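February
Posted by the Sorura setup desk, Sarnamport

Section 5. Drawers, handles and hands: house rules

I wrote this section after a lot of drawer sessions, so bear with me if I get fussy! Drawers look easy, but they pull back, they stick, and they put the robot's feet close to a cabinet.

5.1 Before the first pull

1. Open and close the drawer yourself, all the way, a couple of times. If it grinds, fix the slides first.
2. Look at the floor in front of the cabinet. Wipe up anything that might be slick (yes, even if you think it's just an old stain).
3. Load job 2682 from the Simach menu and set the pull speed to low.
4. Stand to the side, well out of the arm's reach, with the stop button in your hand.

CAUTION: Keep your fingers off the slide rails whenever the arms are powered. 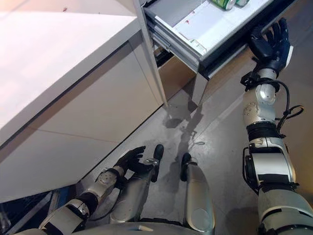
5. Let the drawer come to a full rest before you ask for the next move. I count to five under my breath.
6. Keep the idle arm low and away from the cabinet. If it starts drifting toward the front panel, hit stop and re-home it.
7. Never reach into the drawer to straighten something while the hand still has hold of it. Release, back off, pause, then reach in.

NOTE: We use the Benavides checklist for this, form 3301, and I like to tick it off out loud so whoever's with me can hear.

5.2 Looking after the hand

Do this at the end of each session, and again after 57 pulls if you're having a long day.
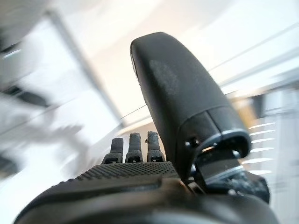
1. Power down the arm and wait for the joints to settle.
2. Wipe the fingertips with a dry, lint-free cloth. No sprays, please!
3. Check the small screws at the base of the thumb. Snug is good, and I never crank on them.
4. Bend each finger gently by hand and feel for grit.

CAUTION: If a finger won't straighten, tag the hand and leave it off until it's been looked at.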